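The shop floor had a tidy-up in October, and the result is that we now know what we own. Among the things we own, to the surprise of the people who paid for them, are 12 offcuts of worktop, three tape guns with no tape and a carton marked VINDON SPARES that holds one slipper.

We also found the blocks. Regular readers will remember the blocks. Ornatero began selling play shapes two winters ago, when Ilze Baranauskienė came back from a trade fair with a sample bag and a look in her eye, and we ordered 3,000 of them on the strength of the look. Stars went first. Octagons did not go at all for a while, possibly because children already have a word for a star and have to be told the one for an octagon.

Ilze has now taken charge of them. She has sorted the lot by shape, then by colour, then by shape again after a disagreement with herself, and she has views on what they should be played with on. Carpet is out, as they topple. Glass is out on account of the noise. What she likes is a good flat board made of strips glued edge to edge, the sort you could roll pastry on, with enough variation in the timber that you can line things up along a stripe if you are that kind of person. She is that kind of person. 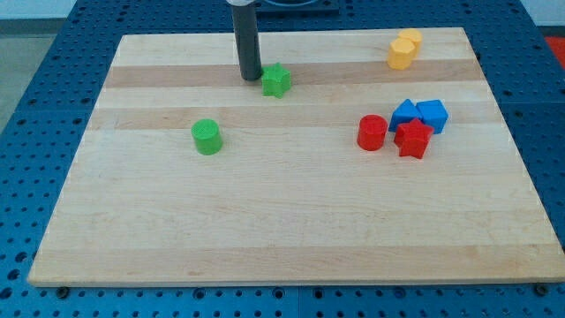
**Toys & Boards**

The green star does look well on the darker stripe, and the yellow octagons show up nicely against the pale wood. We are told this is called a colour story. We had been calling it Monday's leftovers, but that was before the tidy-up, and we have all grown since.

Boards like it come from our usual joiner under the name Olvera, oiled or bare. Bare is cheaper and picks up tea. Oiled costs more and picks up tea slowly. If you want one cut to fit a particular table, send the measurements in millimetres, and please measure the table again after lunch — last year's Naltano order is still leaning against the back wall, a hand's width too long for anything in its owner's house.

Loose blocks are sold by the scoop while they last. Mixed bags of up to 100 can be put together on request, though Ilze will ask what you intend to do with them. Orders to the counter before four, and the slipper is free to anyone with the other one.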